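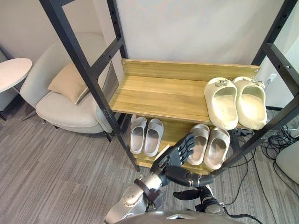 Do slides need to be stored toes in or toes out?

Either works. Toes in, heels toward you, is easier when you step straight into them from the rack, and it hides the dirtiest part of the shoe the least, so you'll wipe it sooner.

I have doubts about most shoe storage advice. Somebody is always selling a bin, and the Drendora catalog would like you to own 11 of them. For house slides you need an open rack and a few minutes on a Thursday evening.

Start by emptying the rack

Take everything off, including the pair you swear you still wear. Knock the soles together outside. Wipe the shelves with a damp cloth and let them dry before anything goes back. I tried the Brulum shelf spray and couldn't tell it from water.

While the shelves are bare, push on the uprights. If the rack sways, tighten the screws by hand. A power driver will chew up a soft wood shelf, and the Clekport instructions skip right over that.

Wash the footbeds

Dish soap, warm water, an old toothbrush. Get under the strap, where the gray stuff collects. If a strap has a charm on it, brush around the charm and leave it in place - they go back in looser every time. Air dry for 30 minutes, longer in December. I wouldn't use a hair dryer on foam, whatever the videos say.

Put them back in pairs

Keep each pair touching, with a gap before the next one. Every guide tells you to alternate heel and toe to save space. Fine for dress shoes, maybe. Slides are wide at both ends and you gain next to nothing.

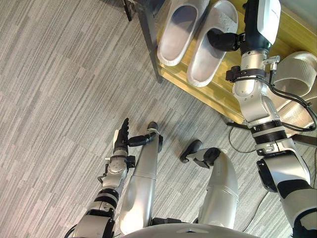
Two pairs with a gap between them, heels toward the front.

Line the heels up with the front edge of the shelf. A little overhang does no harm, but if half the sole is hanging off, the shelf is too shallow and no amount of arranging will fix it.

Put the pairs you wear daily at whatever height you reach without thinking. The usual advice is to put them on the bottom shelf. I did that for 4 weeks and they ended up on the carpet.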